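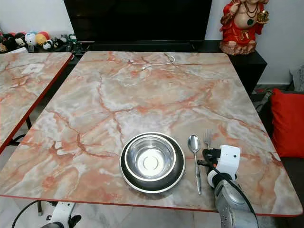 The Meeting After the Meeting

Why decisions come apart in the hallway, and what one mid-sized company did about it

July 2019

You know the meeting. Everyone nods. Somebody says "great, so we're aligned." Laptops shut. Then two people stop by the elevator and start over from scratch.

That second meeting is where a lot of companies get run. Not on the calendar, no agenda, half the right people missing. And managers mostly pretend it doesn't happen, or they complain about it to each other. In the hallway.

I spent part of the spring at Grodard, which makes shelving and storage fittings and employs 346 people over two sites, the main one in Stolberg. Family firm until a few years back. Now run by a management team of 12, which everybody there agrees is too many, including most of the 12.

Their problem was ordinary. A decision in March to drop a slow-selling product line, the Jemis range, had been agreed in the room. Unanimous, minutes and all. Two weeks later purchasing was still ordering brackets for it. Sales was still quoting. The plant had 2,000 units scheduled. No one was being sneaky. Each of them had walked out with a slightly different idea of what "drop" meant. Stop making it? Stop selling it? Stop pushing it and let it fade?

The operations head told me he'd assumed sales would say something. Sales had assumed the same of operations. Finance thought it was all done and had already taken the savings into the forecast, which made for a bad afternoon later on.

Silence is cheap

Ask managers why they didn't speak up and you get the same handful of answers. It was late. The boss clearly wanted it. I'd already lost one argument that day. I figured I could fix the details afterwards.

That last one does the most damage. It sounds so reasonable. But if six people each fix the details afterwards you get six versions of the decision, and the staff underneath get to guess which is the real one. They usually guess whoever shouts loudest, or whoever signs their expenses.

There's a status thing in it too. Senior people talk first, and once they've talked the range of what can be said gets pretty narrow. One supervisor at the Stolberg plant put it to me this way: by the time it gets round to me there's nothing left to say except yes. She'd known about the bracket orders. Could have raised it in the room. Her turn came at minute fifty-five.

What they changed

Less than I expected. They brought in Lakatos, a small consulting outfit, for a few sessions, and I went in ready to be snarky about it. Colored cards, that sort of thing. There were some cards. But most of what stuck was dull and practical.

First, the order of talking. Most junior goes first now. Managing director goes last, and she admits it nearly killed her. First couple of weeks she kept breaking in, so the group gave her a job, writing up everyone's points on the board. Hard to interrupt with your back turned.

Second, a read-back. Before a decision counts, someone who did not propose it has to say it out loud, including who does what on the first day. If the proposer winces, its not decided. The first time they tried this it took 14 minutes to agree on one sentence. People were annoyed. Then somebody pointed out they'd of spent those minutes in the hallway anyway, times however many hallways.

Third, and this is the one I'd steal: they left the hallway alone. No rule against side talk, no lecture on loyalty. If you change your mind after the meeting, fine, you've got until noon the next day to write to the whole group. All of them, not just your two friends. After noon it stands.

Does the email get used? Sometimes. A few people told me they'd drafted one and not sent it, because once it was written down the objection looked kind of thin. Others did send. One got a pricing change pulled, and there was some grumbling about that, still is.

Not a cure

Plenty hasn't moved. The team is still 12. Meetings run long. A couple of the old hands think the read-back is childish and do it in a funny voice. And it only works when the person at the top can sit through hearing something she doesn't like without reaching for the marker. She says so herself. Some days are better then others.

The Jemis line did get dropped in the end. Stop making, sell what's left, no more quotes after the stock is gone. It took one more meeting, and the supervisor from the plant did the read-back. Purchasing asked about the brackets.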